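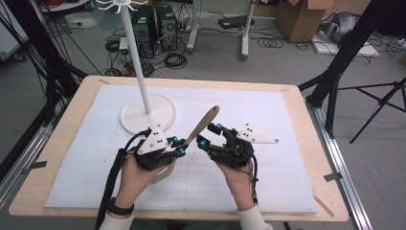 Wooden Spoons, Wooden Spatulas, and Why I Now Own Too Many

Sep 13, 2022

I have been meaning to write this one since March, when I cleared out the drawer next to the stove and ended up sitting on the kitchen floor with every wooden tool I own spread around me, feeling ridiculously happy. Some people have a thing for knives. My brother-in-law has a thing for pans (he would like you to ask him about pans). I love wooden spoons, and I love flat wooden spatulas even more, and if you cook most nights and you're still pushing food around with a nylon turner that came free with something, please stay with me for a few minutes!

The drawer, before

What I found in there: two spoons with scorched handles, a set of olive wood tools I got as a wedding present and never used because they seemed too nice, a spoon with a hole in the middle that I've never understood, and one beat-up flat spatula that came from my grandmother's apartment. I reached for that last one every single day. The edge is worn down on one side from her scraping the same direction for decades. She was right-handed and so am I, so the slant suits me perfectly. My husband is left-handed and hates it.

That slant got me thinking. I started paying attention to which tool I grabbed for which job, and why, and within a couple of weeks I was a person who had opinions about grain.

Shapes and what they're good for

The classic round spoon is what everybody pictures, and it's fine. It's lovely for tasting and for polenta, and for the kind of soup where you want to lift things up and look at them. But a round spoon touches a flat pan at one tiny spot. Try to scrape up the brown bits after searing chicken and you'll be there all evening.

A flat edge is a whole different experience. You pour in your splash of wine or stock and push, and the entire strip of pan comes clean in one go. I use a straight-edged spatula for anything that starts with onions, which is nearly everything.

Then there are the long ones with a rounded blade, like the one at the top of the post. I used to ignore these because they looked like neither one thing nor the other. Now I think they're the best all-around shape for a deep pot or a wok, where the walls curve and a straight edge would only ride on its corners. The length matters too. If you have ever made jam with a short spoon you know exactly what I mean, and you probably have the little scars on your knuckles.

Corner spoons (the ones with one squared-off side) I go back and forth on. Great for custard, where the bit that catches is always in the angle between the bottom and the wall. Odd for everything else. Mine lives at the back.

The halwa lesson

My real conversion happened in Shakuntala Tripathi's kitchen. Shakuntala lives two streets over from me here in Tralley and offered to teach me her carrot halwa after I had eaten an embarrassing amount of it at a birthday party. I brought carrots from Yadav, the grocery on the corner by the post office, and far too much confidence.

You stand there for a long time with carrot halwa. Milk goes in, and you stir, and it looks like orange soup for so long that you start to doubt the whole project. Then it starts to thicken, and that's when it wants to stick, and she took the spoon out of my hand and gave me a flat wooden paddle with a handle almost as long as my forearm.

"Listen to it," she said. I thought she was being poetic. She meant it as plain instruction! When the milk is still loose the wood makes almost no noise. As it cooks down you get a soft dragging sound, and then right before it catches there's a sort of rasp, and you feel it in your hand at the same moment. With a metal spoon all you hear is metal. With silicone you don't hear much of anything. I have since burned far fewer things, including a béchamel I wasn't even looking at because I was arguing about the dishwasher.

Her halwa, for those who asked me last time: grated carrots, whole milk, sugar, ghee, cardamom, and cashews fried separately and thrown in at the end. She doesn't measure any of it. I'm working on getting her to let me stand there with a scale.

Picking a good one

Most of what I know about buying comes from poking around in shops and making mistakes, with some help from Uriel Gallardo, who carves spoons and sells them on market days. A few things I look for now.

Weight first. Pick it up where you'd hold it and let the head hang. If it feels head-heavy in the shop it'll feel worse after half an hour of risotto.

Then look along the handle from the end, as if you were checking a pool cue. A little bow is fine and sort of charming. A twist is annoying forever.

Run a thumb over the working edge. You want it thin enough to get under an egg but not so thin it chips. Uriel's tend to start slightly thick, and he says to leave them alone and let the pan do the shaping. (I asked if he could copy the slant on my grandmother's. He could, and he made one for me and a mirror image for my husband. Best birthday present I've ever bought anybody.)

Grain should run the long way, handle to tip. If it runs out the side near the neck, it'll snap there one day, most likely in bread dough. Ask me how I know.

As for type of wood: maple, beech and cherry have all been good to me. Olive is gorgeous, and I finally started using the wedding set and felt silly for waiting so long. Pine I'd skip, as it's soft and my one pine spoon tasted like a sauna.

You don't have to spend much, either. My most-used spatula after my grandmother's is a plain thing from Ranel, the restaurant supply place out past the car wash, and it cost less than a sandwich. They keep them in a big tub near the register, and you're allowed to dig.

Washing, oiling, and the dishwasher question

No dishwasher. I know. I know! I put them in for years and they got fuzzy and gray, and one split straight down the bowl. A quick wash with hot water and soap, a wipe, and then stand them up in a jar with the heads in the air. It takes less time than rinsing a plate.

Oil them when they look thirsty. I use food-grade mineral oil because it doesn't go sticky or smell, but I know people who swear by walnut oil. (Careful with that one if anyone at your table has a nut allergy.) Rub it in with a scrap of old T-shirt, leave it overnight on a rack, wipe off whatever's left in the morning. A new spoon likes this more often at first, and after that I do the whole lot whenever it's raining and I want to feel accomplished.

If one goes fuzzy, sand it. Wet it first and let it dry so the fibers stand up, then go over it with fine paper, wet, dry, sand again. My friend Irina Preda did this to a spoon I had put in the kindling box and handed it back looking better than when I bought it. She was insufferable for a week and she'd earned it.

Smells are harder. Anything that's been in curry paste or raw garlic is going to remember. Baking soda and water helps, sun on the windowsill helps more. I gave up and now keep one spatula for strong stuff and one for sweet, with a little notch cut in the sweet one's handle so I can tell them apart. The yellow turmeric stain on the other one is pretty much a label of its own.

When to let one go

Cracks that go deep enough to catch food, that's the end for me. Same for any soft, punky spot. Small dark scorch marks I leave alone. A retired spoon makes an excellent plant marker, and a flat spatula is perfect for stirring paint, though please write PAINT on it, in big letters, before somebody makes oatmeal.

Next on my list

I want to try carving one myself. Uriel says to start with a butter spreader because there's no bowl to hollow out, and he's promised me a piece of green birch and the loan of a hook knife for when I get cocky. I've already picked out bandages.

Also on the list is a proper long paddle for apple butter, as we're coming up on the season and the big pot is coming down from the top shelf this weekend. If you have an apple butter recipe that isn't too sweet, leave it in the comments. And tell me about your oldest spoon! I want to know where it came from and which side is worn down.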